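Didow Home Forum > Laundry Room > Mesh bags: fold them, roll them, or stuff them in a drawer?

parnaporch
Posts: 143
3/5/21

Hello everyone! I've been meaning to ask this since December, when my mother-in-law gave me a whole set of mesh laundry bags (the Stumemport ones, white, in different sizes) and I fell completely in love with them. Bras, tights, baby socks, the good sweater, everything goes in a bag now. What I can't work out is where the bags themselves are supposed to live when they're empty. Right now they're in a heap on top of the dryer, and every time I pull one out, two more come along with it, hooked on by the zipper pull.

Do you fold yours? Roll them? I tried folding and the mesh just sort of sighs and opens back up again. I'd love to hear what works in your house, and I promise I'm not too proud to copy.

slowspincycle
Folder here, and I'll defend it! The trick with mesh is to lay the bag out on something flat and smooth and get the zipper straight before you fold anything. If the zipper has a wave in it, the whole bag fights you. I close it all the way, smooth from the zipper outward with the flat of my hand, fold the long sides to the middle, and then fold up from the bottom so the zipper ends up on the outside like the spine of a book. They stand up in a shoebox very nicely after that.

I do mine on the kitchen table after supper with the radio on, and I'll admit I find it soothing.

mrs_damp_socks
Oh, I'm going to disagree with my friend slowspincycle, with love. Folding puts a crease in the same spot on the zipper every time, and I've had two go bad on me right at that crease. The teeth spread and then your socks are out loose in the wash, and what was the point? I roll mine. Start at the end away from the zipper, roll toward it, and tuck the pull inside. It takes no time and there's no hard bend anywhere.

Mine live in an old bread basket on the shelf, by the way -- nothing fancy.

slowspincycle
Well now, I've been folding the same 7 bags for years and the zippers are fine! But I do fold alongside the zipper and not across it, so maybe that's the difference between us. If you fold across it, yes, I can see that being hard on the teeth.

linenandlint
I'm somewhere between you. Small ones get rolled, big ones get folded, and the very big one that I use for the bathroom curtain just gets hung on a hook by its corner.

For the big rectangular kind, what helped me most was turning the bag on a slant before starting. I know it sounds fussy, but with the bag at an angle I can get hold of the far corner and the near edge without leaning over the table, and my back is not what it was. 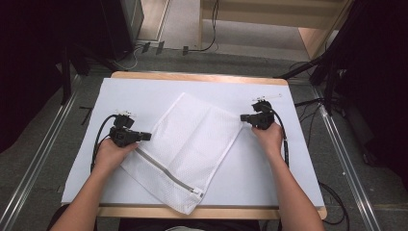 Big bag on the slant, zipper side toward you.

It's much easier on a plain white surface too, at least for my eyes. You'd think white on white would be worse, but our tablecloth has a busy print, and looking at that through mesh makes me a little seasick. The gray zipper gives you a nice line to go by. I don't worry about every last crease in the mesh. It's going to be full of pajamas again by tomorrow anyway.

parnaporch
Oh, the slant! I've been lining everything up square with the edge of the table like I was wrapping a present. I'm going to try that tonight. Linen, do you fold toward the zipper or away from it on a bag that size?

linenandlint
Toward it, always. Top end comes down to meet the zipper, then in half again the other way. And I bring the lower end all the way up onto the table first, or the weight of the pull drags it crooked.

tumblelow
Can I be the grump? I have never folded or rolled a laundry bag in my life. I put all the little ones inside the biggest one, zip it up, and hang it on the back of the door. When I need one, I reach in. Folding something whose whole job is to get knocked around a washing machine seems like a lot of ceremony to me.

mrs_damp_socks
Tumblelow, I was all ready to argue and now I'm looking at the back of my door. Don't yours tangle in there, though?

tumblelow
They do a bit if you leave the zippers open. Close them first. Also make sure they're good and dry, or the whole bundle gets a musty smell, and I learned that one the hard way after a beach week.

parnaporch
Update! I tried the slant, and the big bag folded up on my second attempt and stayed put. The small ones I rolled, per mrs_damp_socks, and they're in a Damasceno cookie tin with the lid off. The dryer top is clear for the first time this year, and my husband has already set his coffee on it.

slowspincycle
Lovely. Now tell him to use a coaster.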